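How to follow a ship at sea from your kitchen table

Posted December 2022 by Illia Kushnir

Whenever a ship gets into trouble and ends up on the news, I have a second window open within a minute, looking for her on the map. It's a brilliant habit and anyone can pick it up! You don't need a radio or an aerial, just a web browser and a bit of patience.

What you are looking at

Most big ships carry an AIS transponder (it stands for Automatic Identification System). It sends out the ship's identity, position, speed and heading over VHF radio. Stations on shore pick this up, satellites catch some of the rest, and tracking websites put it all on a map. I use Zumeo for the live map and Plundix for older tracks, but the steps are much the same on any of them.

Step 1: Get the right ship

Names are slippery. Ships are renamed when they're sold, and there may be several with the same name afloat at once. What you want is the IMO number, seven digits that stay with the hull for life. News reports often leave it out, so search the name, then check the type, flag and length against the report. When I first looked for the bulk carrier MacAulay I spent a whole evening happily following a tug.

Step 2: Check the time of the last position

Click the ship and find the line that says when her position was received. A few minutes old is lovely. If it's hours old, the little arrow on the map is only where she was then, and she may be a long way off by now. Out in mid-ocean, gaps are quite normal on the free maps.

Step 3: Read the status, then doubt it

"Under way using engine", "at anchor", "moored" and "not under command" are all set by hand on the bridge, and crews forget. Compare it with the speed. A ship "at anchor" doing 12 knots has simply left and not updated it. The destination is typed in by hand too, so you'll meet some wonderful spellings.

Step 4: Look at the track

Turn on the past track and zoom out. A straight line that suddenly bends, slows or stops is your clue to when something happened. Write down the time in UTC, then look at what else was near her. On Plundix you can play back the whole area, which is marvellous for seeing who turned round to help.

Back in April I did this for the Stasham after she lost power. Her saved track had 3,581 points in it, and the drift showed up as a soft, wobbly curve after days of ruler-straight steaming. I was glued to it!

Step 5: Compare with the official word

Read the coastguard statements and any navigational warnings for the area. If the map and the statement disagree, go with the statement until you know more. Please don't post guesses about crews, whose families may be reading.

Step 6: Save what you find

Free accounts often keep only a short history, so take screenshots as you go and put the ship's name and the UTC time in the file name. I keep 4 folders, one each for tankers, bulkers, ferries and everything else, and the last one is by far the fullest. 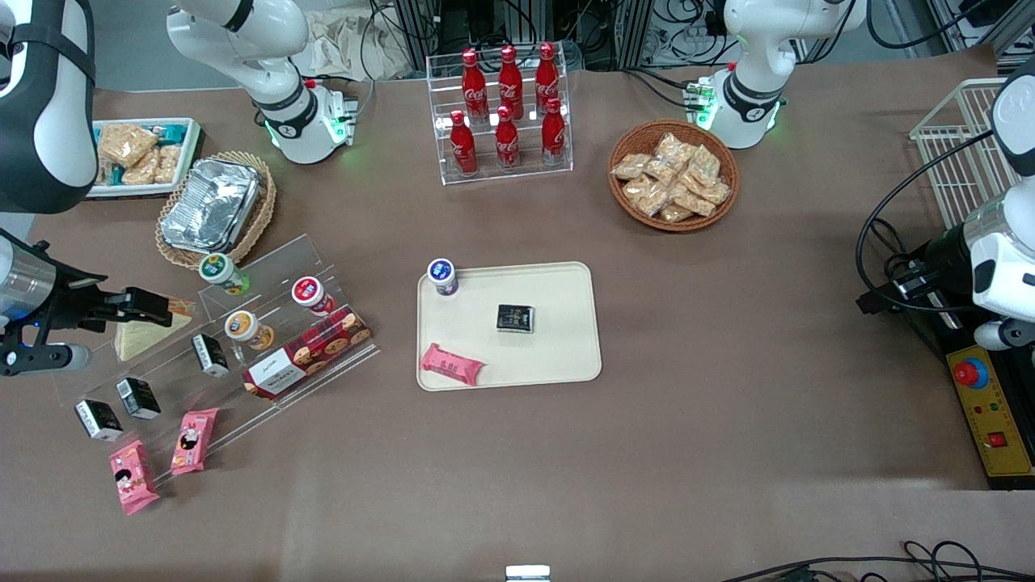 Once you've got your folders going, try picking one ordinary ship and following her for a whole voyage. You'll soon get a feel for how she slows for pilots and waits her turn outside port, and odd behaviour will be much easier to spot the next time a ship is in the headlines.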